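4. Setting up the fruit box on the dining table

Ellar household guide, Stelach flat. Updated February 8, 2022. Read section 3 first if the cloth isn't on yet.

You need: the white open box, the fruit bowl, a dry tea towel, whatever fruit came in the Pondance delivery.

4.1 Put the pale blue tablecloth on. Smooth it from the middle. Creases under the box make it rock.

4.2 Push jars, bottles and bags to the back of the table. No need to sort them now, see section 6. Glasses and mugs over to the left.

4.3 Check the tape on the top rim of the box. Orange, all the way along. If an end has lifted press it down, or cut a new strip. Don't layer new tape on old — it goes lumpy and picks up crumbs.

4.4 Wipe the inside of the box. Dry it properly. Pears sitting on a damp floor go brown underneath within two days.

CAUTION: no spray cleaner in the box while fruit is in it. Take everything out frist.

4.5 Box in front, bowl to the right of it. Leave enough room for a hand between them.

4.6 Fill the bowl. Small green and yellowish fruit at the bottom, oranges on top. Stop at the rim. Anything that rolls off goes back in the paper bag.

4.7 Pears go in the box, one at a time. Lower them, don't drop. Speckled skin is fine, soft patches are not. Anything over 236 g is too big for the Tamošiūnaitė recipe card, keep it for eating.

NOTE: some five pears is plenty for one box. More than that and the bottom ones bruise.

4.8 Chairs. Leave them round the table but not pushed hard in, they drag the cloth and the box goes with it.

4.9 Check from the front edge of the table before you carry on. Pear flat on the floor of the box, bowl upright, cloth not pulled to one side. If its crooked, lift the box and straighten the cloth under it.

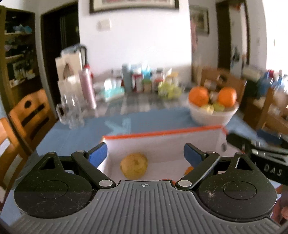
4.10 Bowl full and box in place — go to section 5, Washing and drying.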